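Living With Wildlife at the Edge of Town: Household Tips for Residents
Gredonstead Bushland and Habitat Office
Resident Guidance, Home and Garden Series

New streets on the northern side of Gredonstead now run directly along the Tresik reserve. Residents of these streets share a boundary with nesting birds, possums, frogs and several kinds of small lizard. The tips that follow concern ordinary household matters: windows, lights, bins, water and fences. They have been prepared by Cillian Moriarty and Yung-ching Cheung of the Habitat Office and apply to houses, townhouses and ground-floor apartments.

Windows and glass doors

Birds strike glass when it reflects trees or sky. The most effective treatment is on the outside of the pane. Marks on the inside are often lost behind the reflection and should be used only where the outside cannot be reached.

Apply dots, strips or cord across the whole pane, leaving gaps no wider than the palm of a hand. A single hawk sticker in the middle of a large window has little effect. Residents who prefer a temporary treatment may draw a grid on the outside with a bar of soap and renew it after rain.

Move indoor plants back from large windows. A fern standing against the glass looks like a place to land.

If a bird has struck a window and is stunned, place it in a ventilated cardboard box lined with a plain cotton cloth. Keep the box in a dark, quiet room away from pets. Do not offer food or water. If the bird is not alert within two hours, or if a wing is drooping, telephone a licensed wildlife carer.

Outdoor lighting

Lights left on through the night draw insects away from the reserve and disturb animals that feed after dark. Fit a shield so that light falls on the path or step. Choose warm-colored bulbs. Set sensor lights to the shortest time offered, and angle them so that movement beyond the fence does not trigger them.

Curtains and blinds on the reserve side should be closed once the indoor lights are on. The office asks in particular that this be done in October, when young birds are leaving the nest.

Rainy-day activities for children

Families often ask what younger children can do toward this work when the weather keeps them indoors. Paper folding is a suitable choice and needs very little. Folded shapes may be hung on thread inside a covered porch or used to mark the place in a nature diary. Use sheets that have already been printed on one side, or colored paper left over from school projects. Press each crease with the back of a spoon. Paper should not be left loose in the yard, where wind will carry it into the reserve.

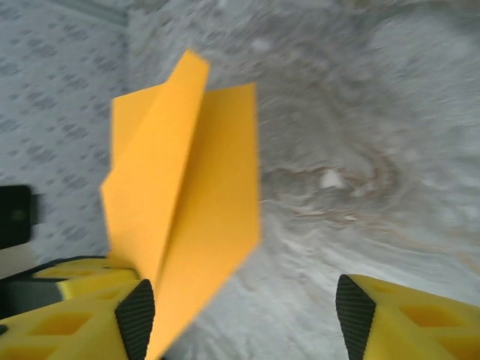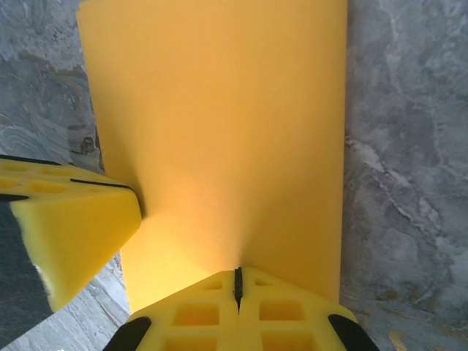
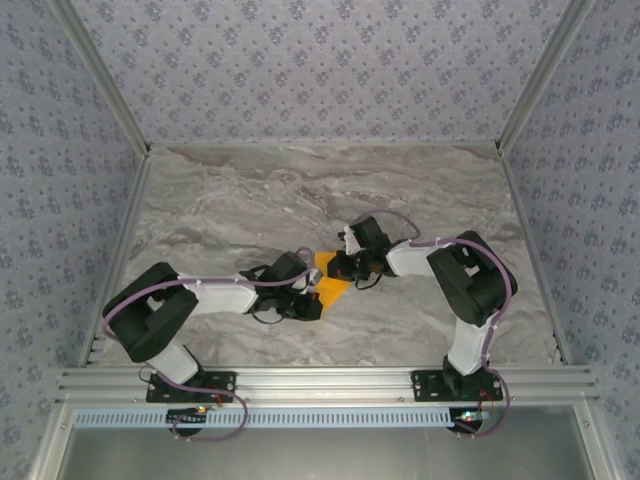
Yellow, in three views.

Completed nature diaries may be brought to the front desk at Breken Hall, where Hok-lam Wei keeps the seasonal display. Entries should give the street and the month. A full address is not needed.

Bins and compost

Keep lids closed and latched. Where a lid will not latch, an elastic cord hooked from handle to handle is sufficient. Put bins out on the morning of collection, before 7 a.m., and bring them in the same day.

Rinse food containers before recycling them, and cut through plastic rings and the loops of disposable masks. Crush cans flat. Jars should go in without their lids, as small animals push their heads inside and cannot withdraw them.

Compost heaps should have a solid base or fine wire mesh beneath them. Leave out meat, bread and cooked rice. Turn the heap slowly in cool weather, when lizards may be sheltering in it.

Water for birds and animals

A shallow dish is better than a deep one. Place a flat stone in the center so that insects and lizards can climb out. Set the dish in shade near a shrub, but not so close that a cat can wait beside it. Empty and scrub the dish every second day with a stiff brush and plain water — detergent leaves a film that harms feathers.

Swimming pools should have a ramp or a length of thick rope tied at one end and trailing in the water. Check skimmer baskets each morning.

Food

The office advises against feeding wild birds. Bread, seed mixes and honey water spread disease and lead birds to gather where they are at risk from cars and pets. Residents who wish to attract birds should plant local shrubs. The nursery on Illés Road grows seedlings from seed gathered in the reserve and offers 130 trays to residents each fall. Each household may take one tray.

Fences and netting

Garden netting must be of a mesh too small for a finger to pass through. Stretch it tightly over a frame and secure it at ground level. Loose netting thrown over a fruit tree traps bats, birds and snakes.

Where a fence meets the reserve, leave a gap at the base wide enough for a small lizard, unless the household keeps a dog. Remove old barbed wire. If it must stay, cover the top strand with split garden hose.

Tree hollows and nest boxes

Old trees with hollows should be kept wherever they are sound. Before any tree is pruned or removed, the resident should ask for an inspection. Andor Somogyi carries out inspections on reserve-side streets, and the request form is available at the front desk.

Nest boxes should be fixed firmly, shaded from the afternoon sun and checked once a year, in late summer. Do not open a box that is in use. Printed plans are held at Breken Hall under sheet number 99.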